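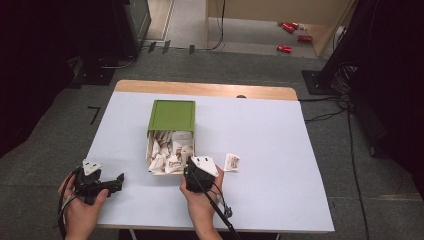 Table Clearing and Sorting Assistants, Part-Time

2 min read

Rundden is hiring assistants for tabletop tidying work in our Zasalon rooms. You will spend most of the shift at a table, putting crumpled paper wrappers into a small open-front box, taking them out again and clearing the board for the next round. Wrappers that end up beside the box get picked up too.

The work is repetitive and you need steady hands. No experience is required. We train you during your first 2 shifts, which are paid.

Shifts start at 10 in the morning and last almost 8 hours, with a paid lunch break. You can sit or stand. The rooms are carpeted, so please wear clean indoor shoes.

You must be 18 or older and able to commit through August. Previous packing or kitchen cleanup work is welcome.

To apply, send a short note with the shifts you can work to the Rundden front desk. Please put "Tables" in the subject line.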